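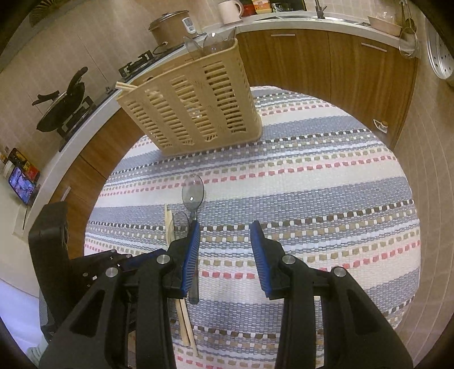 Spoons, chopsticks and the tan basket they are supposed to live in.

The Case Against the Cutlery Basket

By Shirley Bramwell

Every few months somebody in the home business decides that the kitchen drawer is finished. The drawer is dark, they say. The drawer hides things. What you want is a basket on the table, where the whole household can reach in and help itself, and where everything goes back after the meal because putting it back is so easy.

I have heard this from three shops and one brother-in-law, and I have my doubts about the last part.

The table basket is having a good year all the same. Trangate, the housewares chain, moved its baskets from the dish rack aisle to the front of the store in July. Its Cludstead branch alone sold 434 of them by the end of the summer. "People pick one up while they're waiting to pay," says Arsalan Jadoon, who manages the branch. Asked how many customers come back for a second one, he laughed and said he didn't keep track of that.

The pitch goes like this. A slotted plastic basket lets the air through, weighs next to nothing and can be rinsed under the tap. You stand your spoons in one corner and your chopsticks in another, and the arrangement explains itself to guests and children. All of that is fair enough. I have owned one for six years and it has never broken, which is more than I can say for the drawer.

My quarrel is with the word "organized." A basket with no dividers is a bucket with manners. Chopsticks lean one way, spoons lean the other, and by the second helping they have met in the middle. A light basket full of long things is also top-heavy. Pull out one spoon in a hurry and you may get four.

Esther Shirima thinks I'm being unfair. She runs a supper club out of her apartment, feeding up to 30 people in two sittings, and she wouldn't go back to setting places. "I put the basket down and I'm done," she says. "If you want chopsticks, take chopsticks. If you want a spoon, take a spoon. Why should I guess?" She buys her wooden chopsticks in bundles of 100 and doesn't mourn the strays.

What about the strays, though? I ate at her table and spent a good part of the evening with somebody else's chopstick under my elbow. She says I could have moved it. I could have.
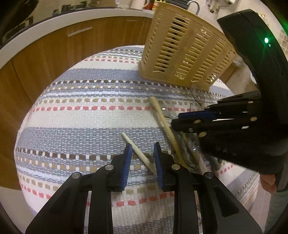 The basket sits on the striped cloth; the chopsticks have other ideas.

Then there is the matter of what goes in it. Clear plastic spoons look handsome in the store, especially the smoky gray kind. At home, on a busy striped cloth, I keep putting plates down on them. Ginette MacLeod, who has been selling table linens for longer than she cares to say, blames the spoons. "A stripe is fine with steel, it's fine with wood," she told me. "See-through on a stripe, you're asking for it." She would put them on a plain cloth or get rid of them. She would also, I noticed, like to sell me a plain cloth.

A round table makes it harder still. On a rectangle you can push the basket to one end and forget about it. On a round one there is no end, so it either sits in the middle, where the food wants to be, or it drifts toward whoever ate last.

The industry has an answer, naturally, and the answer costs more. Skandex makes a weighted caddy with a turning base. Boychuk has one with a lid, which to my mind is a drawer that has been moved somewhere less convenient. I tried both for a month. The turning one turned when I didn't want it to. The lid went into a cupboard on the second day and has stayed there.

Taras Onyshchenko repairs furniture and takes the longest view of anyone I spoke to. He has planed and waxed a lot of sticking drawers, and he suspects that most people who buy a basket have one at home. "Ten minutes and a candle stub," he says. "Rub it on the runners. Then see if you still want the basket."

I did the runners that weekend. The drawer opens beautifully now. The basket is still on the table, with most of the spoons in it, and the chopsticks are wherever my family last put them down.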